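Viltuvia Plate Set, data card
Version 2, released in March

Summary

The Viltuvia Plate Set contains 57 episodes of a two-armed humanoid robot working at a table. We recorded it in Ultovthorpe to compare two hand controllers, Diveck and Fujimoto, on the same arms and the same hands. Only the controller was changed between the two halves of the set. The arm software, the head camera and the table stayed as they were.

The set is small. It was made for comparing controllers, and we do not recommend training a policy from the beginning with it.

Task

Each episode begins with both arms over the table. The left hand must take the purple item and bring it to the plate. The right hand must stay near the plate, and in part of the episodes it steadies the plate during the placing. An episode ends when the left hand opens or when 3000 control steps have passed. 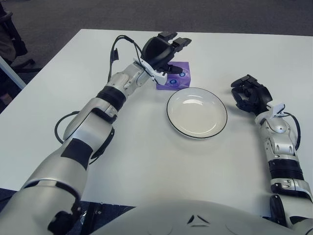

Hand control is the only thing we compare, so both controllers receive the same wrist targets from the arm side. Diveck closes all fingers together and stops each finger when its current goes over a limit. Fujimoto plans the closing for each finger separately and needs more time before first contact. For both of them the approach is from over the item with the palm down, and then the left hand covers a part of the item in the head view. If your method needs a clear outline of the item, please take the early steps of the episode. Also please consider the cables, which make wide loops on the outer side of the arms and can disturb a segmentation model on the white table.

Files

episodes/ has one folder for each episode
episodes/*/head.mp4 is the head camera video
episodes/*/joints.csv has arm and hand joint positions
episodes/*/events.csv has contact, lift and release times
splits/diveck.txt and splits/fujimoto.txt list the episodes by controller
notes.txt has the operator remarks, not edited

Time stamps are in milliseconds from the start of the episode. Left and right always mean the robot's left and right.

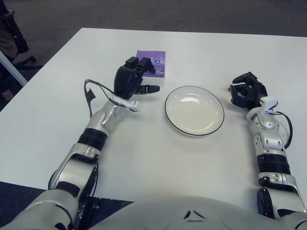
Figure 2. Both hands near the empty plate, purple item toward the far side of the table.

Labels

The column "result" in events.csv can be placed, dropped, missed or stopped. "Stopped" means that the operator pressed the stop button. We gave this label also when the robot probably would have finished, because we did not want to guess.

In version 1 the contact times were taken from finger current. This was not fair for the comparison: Diveck uses the same current for its stopping rule, and its contacts looked too exact. In version 2 all contact times are marked by hand from the video.
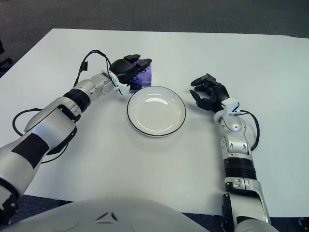

One user of version 1 wrote to us that the hand-marked times are also not neutral, and that a slow closing like Fujimoto's will always be marked later than it really happened. We agree with this in part. Two of us marked 14 episodes independently, and both sets of marks are in the folder check/. Please look at the difference before you report small gains in contact time.

Known problems

The thumb position in joints.csv has an offset in the first Diveck episodes. A corrected column, thumb_fix, is provided next to the original one. 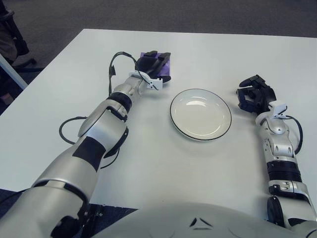 The offset does not change the result labels, but it changes the grasp width, so use thumb_fix for any plot of opening or closing. The right thumb has no such offset. For Fujimoto episodes thumb_fix is a copy of the original column, to keep the file format equal.

Wrist force was not recorded. The head camera exposure was automatic, and the highlight on the plate can change inside one episode.

Loading

python load.py --split diveck --out ./table
python load.py --split fujimoto --out ./table

The script needs Python and numpy. It was tested on Linux only. With the option --check it compares 97 file sums and prints the names which do not match.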